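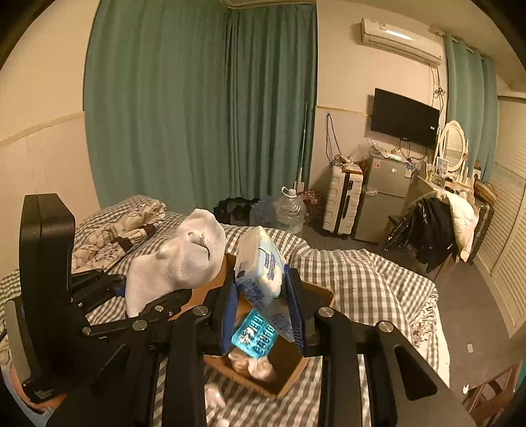 Tissues held over the box, soft items at the bottom. The box is an open carton set on the bed.

Packing a carton of soft goods and small packets

Sena Appiah, December 2018

This page covers one mixed carton for storage or a short move: socks, small clothing, pocket tissues and other flat packets. Breakables and liquids are covered on the Skusen page.

What you need

One brown cardboard carton, single wall, 300 mm on the long side and 200 mm deep
Paper tape, 60 mm wide
A marker
The items, sorted by type

Work on a made bed or a table at hip height. On a bed, press the mattress down with one hand before setting the carton on it. If it rocks, slide a tray or a large book under the base.

Step 1. Close the base

Fold the short flaps first, then the long ones. Run one strip of tape along the centre seam and carry it a hand's width up each end. Turn the carton over and press on the seam from inside. If daylight shows at the corners, add a strip across each end.

Step 2. Lay the soft base

Place crumpled or loosely folded cloth items on the bottom. They take up the uneven volume and keep the packets off the cardboard. Push them into all four corners. Leave the layer slack at this stage, as the weight of the next one will level it.

Step 3. Add the packets

Lay wrapped packets flat on the cloth with the printed side up. Brightly coloured wrappers are easy to find later, so keep these near the top. Tissue packets compress and can be tilted to go down a gap along the wall. Hold them by the sides. Check that the opening flap is stuck down and fold any spare wrapper underneath.

Step 4. Fill the gaps with socks

Lay socks lengthwise along the edges. Thick waffle knits should go in singly, folded once at the heel, and thin ones can be rolled in pairs. Don't stuff one sock inside another if the carton is to be stored past August, or the cuff will stretch.

Step 5. Check the height and close

The contents should stand level with the top crease, or a finger higher. Fold the long flaps down last. They should meet under light hand pressure. If they spring apart, remove one packet. If they sag, add another sock.

Step 6. Weigh and label

My last carton packed this way came to 985 g on the kitchen scale. Write the contents on one end and one long side. The top is hidden as soon as another carton is stacked on it.

Storage

Keep cartons off concrete floors. Stack no more than three high, heaviest at the bottom.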